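Ginitz Pantry Set: README

Hi, and thanks for downloading! I'm Arturo Amato, and this is the folder that goes with the Ginitz Pantry Set, which is my slightly obsessive collection of pictures and notes on putting groceries away. Bags, baskets, bins, what goes in what, and which way round it ends up lying.

What's in here

There are 283 entries in this release. Each one has a picture, a short note from me, and a line in items.csv saying what kind of container is in use and what kind of produce. The pictures are in /pictures, the notes are in /notes, and the file names match up (if they don't, please write to me, I renamed a lot of stuff late at night).

The old Mernum folder is gone. Everything worth keeping from it got merged, and 40 entries were dropped for being near-copies of each other.

How I use the words

"Basket" means anything with openings in the sides. "Bin" has solid sides. "Bag" covers zip-top, paper and mesh, and there's a separate column for which. I went back and forth on "stuffed" versus "full" for bags and finally settled on this: full means the top still closes flat, stuffed means the produce is pushing the plastic out. You may disagree! Just change it in your own copy.

Pretend fruit gets its own tag, artificial, and I use it a lot. For shapes I can't pin down I write both guesses with a slash, so you'll run into "papaya/squash" all over the place. Colors are whatever they look like to me, and orange and yellow blur together more than I'd like.

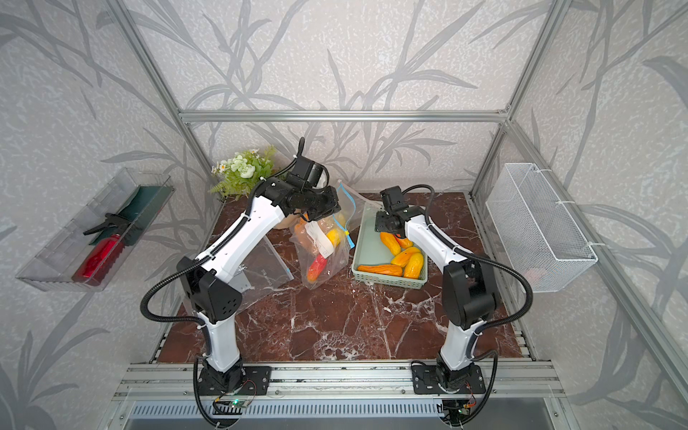
Long fruit is the thing I could talk about all day. Round stuff rolls to wherever it wants and you live with it, but anything elongated has to be laid some particular way, and one piece put down on the diagonal changes where all the others can go. The "lie" column is for exactly that: along, across, diagonal, or under. Under is the messy one (partly under counts too).

Known problems

The Pettigrew notes use an older spelling of a few tags, so search for "ziptop" as well as "zip-top". Two notes have no container filled in. Slotted baskets were plain "basket" before August and I haven't fixed all of those yet.

Using it

Go ahead and use it for whatever you like, just keep this file with it and mention Grurside somewhere, as that's where the set lives.

Last edited March 30, 2018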